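Ticket: Booking reminders by text arriving twice
Site: Gindilis, Sadport branch
Opened by: Jessie Strachan
Date: 22/05/2021
Status: Open, waiting on Mertens

Good morning, and thank you so much for picking this up on a weekend! Since we moved to the Mertens reminder service, some of our customers get the same text twice, 3 minutes apart. We send more than 300 a day, so the front desk is hearing plenty about it (mostly good-natured, bless them).

I tried both message templates, the short one and the long one, and got doubles with each.
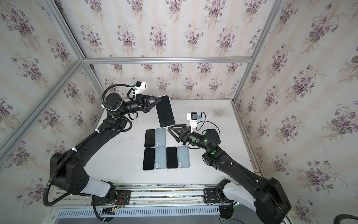
Attachment 1: phones on the table, purple violet wallpaper behind

Next I went through the contact list in case people had been entered twice. I did find 17 duplicates left over from the December import and cleaned those up, but the doubles carried on – and to numbers that were only ever listed once.

The old Clamley scheduler is still switched on in our settings, set to run at 8 every morning. Could it be sending its own copy? I didn't like to turn it off without asking, as the invoices used to go through it too.

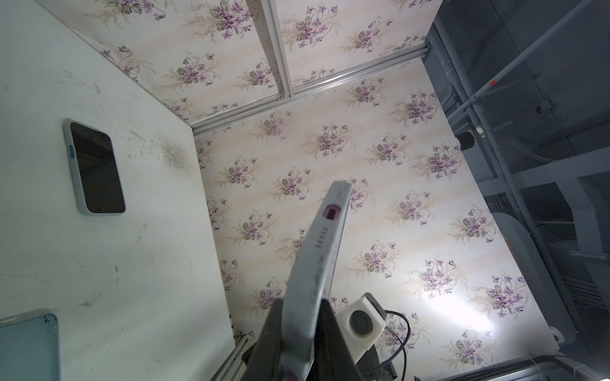 Attachment 2: phone in pale grey case, held edge-on

Reply from support: Thanks Jessie, lovely clear notes. Please leave Clamley on for now – we've asked Mertens for the sending log and will write again once we have it.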